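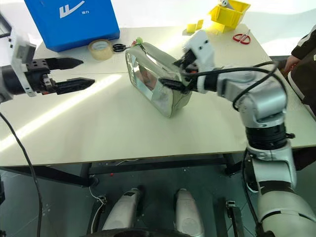 How do you keep a two-armed robot from losing its hold on a soft bag when the sides give way under the grip?
Pick it up by a seam or a trimmed edge, close the gripper slowly, and let the other arm stay out of the way until the first one has stopped moving.

Ticket 223: left arm won't come in for the second grip
Opened by: Eirlys Mostyn
Status: open, waiting on a reply
Project: Orkora (student build, bag handling task)

Hi Ashraful, me again, sorry! I know you only just closed my last one. This is the pouch task, the one where the right arm takes the top edge and the left arm is supposed to come over and take hold of the zipper end. The right arm is being a sweetheart. The left arm comes in, opens up, and then just sits there over the table until the step times out and the whole run quits on me.

I'm pasting what I tried so you don't make me do it all again (you would, I know you).

First thing, I looked at the timeout. It was set to 1000 ms, which seemed awfully short for a move across half the table, so I bumped it to 15 seconds. It waited the full 15 seconds and then quit anyway. So it isn't being cut off early, it really thinks it has nothing to go to. I've left it at 15 for now, shout if you hate that.

Then I swapped the order and let the left arm go first with the right one parked. Worked four times out of four! I got very excited and told Menaka I'd fixed it, and then I put the order back and it froze on the very next run. Menaka was nice about it.

After that I turned on the saved pictures from the wrist camera, which I should've done at the start, I know, it's on your checklist. When I went back through the runs, the stuck ones nearly all had a confidence number for the zipper that was way under the cutoff. On the good ones it's well over. So my guess is the arm is fine and the finder can't make out the zipper well enough to give it a target.
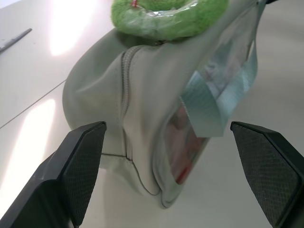

Imtiaz thinks it's the light. We get sun right across the table in the afternoon and the top is shiny, and he says the finder was trained on pictures from the Costetti lab where they have blinds and everything is nice and even. I tried a run with his jacket held up against the window (very scientific) and the number did go up, but I only got the one run in before he wanted his jacket back, so please don't count it as proof.

My own theory is the zipper is too close in color to the fabric. It's a gray zipper on a gray-green pouch, so of course it's hard! I can spot it right away but I know where to look. I'd love to try teaching it the seam near the bottom, if you'll tell me where the labels live. I looked in the Khan folder and got lost.

Stuff I checked that made no difference at all:
- restarted both arms, then the laptop, then both arms again
- ran the gripper open and close test on the left, passes every time
- pushed the left cable back in, it was in already
- went back to last Friday's settings file, same freeze

Questions for you:
1. Can I lower the zipper cutoff just for this task, or does it change it for everybody? Sabina's group is using the same file for their part and I really don't want to be the one who breaks it before the May demo.
2. Is there a way to make it take a second look from a different angle before it gives up? Right now it looks one time and that's it.
3. Do I need to redo the camera exposure by hand, or is there a setting I'm missing?

I'm in until 5 and can run anything you send. The log from the last freeze is attached, skip down to line 1000 or so, everything before that is just the arms saying hello to each other.

Thanks a million,
Eirlys

Update, 4:40: lowered the cutoff in my own copy only. Left arm moved! It went to the wrong end of the pouch, but it moved. Leaving the ticket open.

Home | My Tickets | Team Files | Booking | Help

Recent tickets
Stotus login keeps kicking me out (Sabina Matubbar)
Right wrist clicks when it turns past halfway (Imtiaz Begum)
Who has the spare gripper pads? (Menaka Jayasinghe)
Settings file won't save after update (Eirlys Mostyn)
Slow start on the Khan laptop (Ashraful Gamage)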